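The visitor season at the Trunlow salt works opens this week, and the warden has already walked the long path to the boiling houses three times before lunch. "People think it is a small place," she told me. "Then they see the map and they go back to the car for better shoes."

The works lie between Rinholm and the sea. Last year 2,929 visitors signed the book, and 1,041 of them came in October, when the evening tours by lantern are held. "In October I do not sleep much," she said.
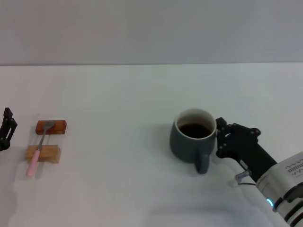

A dark green mug on a white table.

I asked her which part she likes best. She answered that it is the drying sheds on the Ojo side, where the workers cut their marks in the door posts. "Children put their fingers in the letters. I should stop them, but I did the same when I was small."

The guided walk starts at the Trorkden gate and dogs are welcome on a lead. The upper path stays closed until the new handrail is ready. "Ask me again in summer," she said, and went to open the gate for a school bus.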